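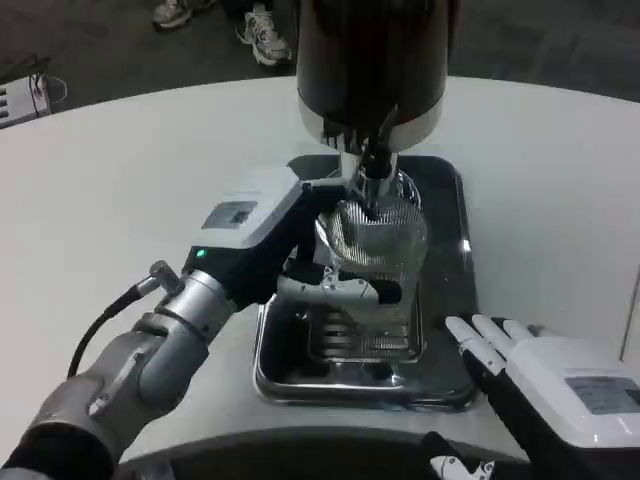
2. Untersuchungsgebiet

Das Schutzgebiet Kurkent umfasst 378 Hektar Moor, Bergwald und Geröll und liegt, wie schon Maillard in ihrer schönen älteren Kartierung festhielt, am Rand des Beckens von Pelano. Wer im Januar dort war, wird die Stille über dem zugefrorenen See so bald nicht vergessen – auch wir kamen gern wieder. 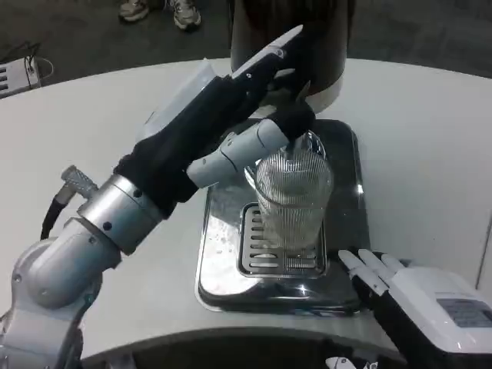 Abb. 1: Roboterarm über der gebogenen weißen Tischplatte.

Die Vegetation wurde auf 32 Probeflächen aufgenommen, die Savita Thakur und Iker Cordero entlang des Urquijo-Bachs eingemessen haben. Zwei davon mussten wir nach einem Hangrutsch leider aufgeben, sodass in die Auswertung
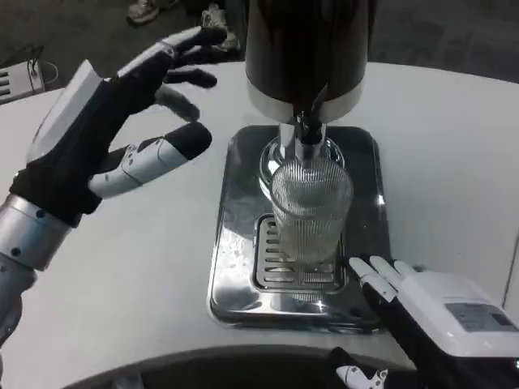

schließlich 30 Flächen eingingen, was uns für ein so kleinräumig gegliedertes Gebiet durchaus genügend erschien. Die Torfmoose bestimmte mit großer Geduld Peiyu Zeng.
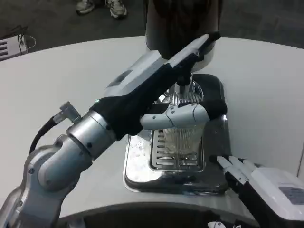
Abb. 2: Weiße Roboterfinger halten einen durchsichtigen Kunststoffbecher.

Am Nordufer geht das Moor in lichten Kiefernwald über.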